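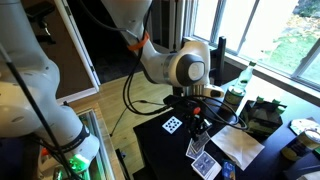
My sister-in-law and I have been trying to get a pair of arms to play a simple card game on the dining table since March, and I'm now at the point where I doubt the whole plan. The game part is easy. The software can follow suits and knows whose turn it is. Getting one flat card off a flat table is what eats every evening. We started with the deck dumped the way people dump a deck, one pile fanned out and another nearer the edge, and the fingers have to go for a single blue back out of that. I logged 213 tries on single cards last month and 84 of them ended with one card, and only one, in the gripper. Everyone who posts a nice clip of this makes it look solved. I don't believe it's solved. I think people post the good take. Before I spend another month on it, has anyone here done this on a bare hard tabletop, no felt, no suction, no tray, and have numbers you'd stand behind?
posted by felista_m, 7:40 pm

84 out of 213 is better than I would have guessed. Bare table is the worst case. Put down a mouse mat and move on with your life.
posted by cnyaga, 7:52 pm

A mat is cheating, though. If it only works on a mat then it's a mat robot. The whole appeal of doing this with general purpose arms is that you don't get to redesign the room.
posted by anjana_dewan, 8:05 pm

Card players have been using felt for a very long time and nobody accuses them of cheating.
posted by cnyaga, 8:07 pm

OK but Felista asked for bare table, so let's answer that. Two ways that I know of. One, press down on the card and drag it to the table edge until it hangs over, then pinch the overhang. Two, press near one end and push inward so the card bows up, then get a finger under the bow. The first one is boring and works. The second one looks great and works when it feels like it. We did both at the Tusville shop and I'd take the boring one every time. Which are you doing?
posted by naomi_chege, 8:31 pm

The second, mostly, because the first needs a clear lane to the edge and as soon as there are a few cards out there isn't one. The card being dragged takes its neighbor along, or rides up over it, and then I have two cards and an argument about which one was played.

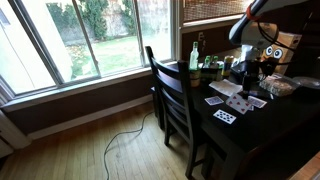

With the bowing method the trouble is force. Too light and the fingertip skates over the card. Too heavy and it puts a crease in it, and a creased card then bows in the same spot every time, so my numbers go up for a bad reason. I threw out a deck after I worked that out. Some of my 84 were surely old bent cards doing me a favor, so the true figure for a fresh deck is lower. I'd love to see how many of the published clips use new cards.
posted by felista_m, 8:58 pm

That's a really good point about the bent cards. I went back to my notes and we never recorded which deck we had out. So treat anything I say about rates with suspicion.
posted by naomi_chege, 9:10 pm

What's on the fingertips? If it's bare plastic you can stop right there. Get the soft Jullen pads, trim them with a craft knife, wipe with alcohol before each session. I went from almost never to nearly always.
posted by atieno_m, 9:14 pm

"Nearly always" is what everybody says. How many tries?
posted by felista_m, 9:16 pm

Didn't count. It was obvious.
posted by atieno_m, 9:17 pm

I ran the same pads for a weekend, cleaned them the way you describe, and counted. 55 tries, 31 good. Better than without, sure. Nowhere near obvious. They also pick up dust quickly, and a dining table has crumbs.
posted by felista_m, 9:20 pm

55 tries in one weekend, with one person resetting the cards who by then is bored and placing them in friendly spots. I'm not picking on you, I do it too. If you want a number you trust, have somebody else put the cards down and don't look.
posted by anjana_dewan, 9:33 pm

Fair. My nephew will do it for chips.

Something separate that I'd like opinions on. The cable bundle on the card arm is held with a strap up high, and it hangs in loops past the wrist. When the wrist turns, the weight of those loops shifts, and I think it's enough to mess with a light press. My force readings wander when the wrist goes one way and come back when it goes the other. Anjana thinks I'm imagining it.
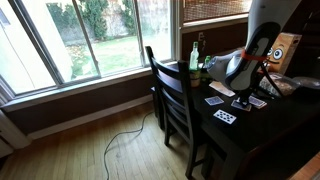 So I tried it with the same target force and the wrist at two angles, and I got two different results on a kitchen scale. The difference was small. It's also in the range where the card either bows or doesn't, so small is no comfort.
posted by felista_m, 9:51 pm

I don't think you're imagining the readings, I think you're blaming the wrong thing. If the payload settings are off for that gripper you'd get exactly the same drift with no cables at all. Did you redo those after you changed the fingers?
posted by anjana_dewan, 9:58 pm

No.
posted by felista_m, 9:59 pm

Well then.
posted by anjana_dewan, 10:00 pm

Could be both. On the Ondville build we had cables hooked over a joint and it pulled differently every time somebody walked by and brushed the slack. Redo the payload first, it takes ten minutes. Then strap the bundle again lower down, with enough slack for a full turn, and run the scale test at four angles instead of two.
posted by naomi_chege, 10:12 pm

Or a mat.
posted by cnyaga, 10:13 pm

Has anyone used the Ndung'u scripts for this? The readme says 93 percent on single cards, which sounds like what Felista wants.
posted by atieno_m, 10:26 pm

I read it. It gives a percentage and no number of tries, no word on the surface, and nothing on whether the deck was new. 93 percent of what? I'll run it anyway, with a new deck and my nephew placing the cards, and post the sheet with the misses in it. Payload first, I know. If the scale still disagrees with itself after that I'm moving the strap, and Anjana can say what she likes.
posted by felista_m, 10:41 pm

Post it either way, please. If it's the cables I'll say so in this thread.
posted by anjana_dewan, 10:44 pm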